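Adport Community Help > Workshop Builds > Grippers and End Tools

Fingers slip on soft cloth books when passing from one arm to the other

Augustina Ackah
Posted in March

I am building a two-arm setup at the shared workshop on Mekier Street. Each arm has a parallel gripper and a small camera at the wrist. The job is to pick up a baby's cloth book with one arm, hand it to the other, and hang it up by its loop. Hard things like blocks and cups pass over fine. Cloth books do not.

What happens is that the first gripper takes the book by the spine and holds it well enough. Then the second gripper comes in, closes on the cover or on a few of the pages, and when the first one lets go the book slides down through the fingers. Sometimes it stops halfway and hangs there. Sometimes it lands on the table. It got worse over time. When the finger pads were new I had very few drops, and now it is one in three or so on a bad evening.

Things I have tried:

More closing force. It helps a little, but the felt bunches up and then the camera can't find the edge for the next step.

Slower handover. No change.

Strips of rubber band around the fingertips. They rolled off the first night.

The pads are a dark gray rubbery material that came with the Umon fingers. I have no data sheet for them. The bracket on one arm is one I printed myself in black, and I have wondered if it flexes. I'd like to fix this without buying new grippers.

Sandhu
Reply marked helpful by the poster

Clean the pads before you do anything else. Felt sheds, and the fuzz mixes with workshop dust and makes a film you can hardly see. Once that is on there the pad slides on cloth no matter how hard you squeeze. On glass or plastic you might not notice.

Wipe both pads with isopropyl alcohol on a lint-free rag. Let them dry all the way. Then scuff them lightly with 400 grit paper, moving across the direction the book slides, and wipe again. Don't use 800, it polishes rubber more than it roughens it and you end up back where you started. I did that on my own gripper and had to do the job twice.

I wipe mine at the start of each session and sand them when drops go up. One set lasted me 3000 handovers before I replaced it, and by then there was a groove worn in one side.

The second thing is where you grab. A cloth book is a stack of loose layers. If you close on the open side you are really holding only the two outside layers, and everything between can slide. Close on the spine, where the layers are sewn together. If the first arm already has the spine, have it take one end and leave the other end free for the second arm. That means planning the pickup around the handover, so expect to redo your grasp points.

Also leave both grippers closed for a moment before the first one opens. Then pull the second arm back a few millimeters. If the book moves with it and the first gripper feels the drag, you have a real hold. If it doesn't, close again.

pennybolt

get silicone fingertips, the ribbed kind. I used them for socks and they work. Not sure about books

turnerbench_2

Agree with cleaning. On the printed bracket: grab the gripper by hand with the power off and twist. If you can see the bracket move, that is part of your problem, since the fingers will close at a slight angle and only touch the cloth along one edge. Mine was printed with the layers running the wrong way and I had to lay it flat on the bed and print it again at 16 percent more wall thickness. Check the screws too – they work loose in plastic, and a washer under each head helps.

Augustina Ackah

Thank you all. I cleaned and sanded the pads as Sandhu described and went through every screw on the printed bracket. No twist that I can see. I have not changed the grasp points yet, so the other arm still takes the book with the pages free to fan out, and that is what I'll work on next. The view below is from one wrist, looking at the other gripper with the felt book in it.
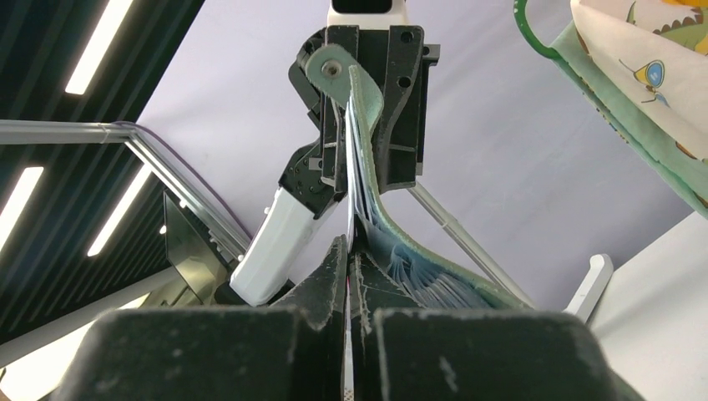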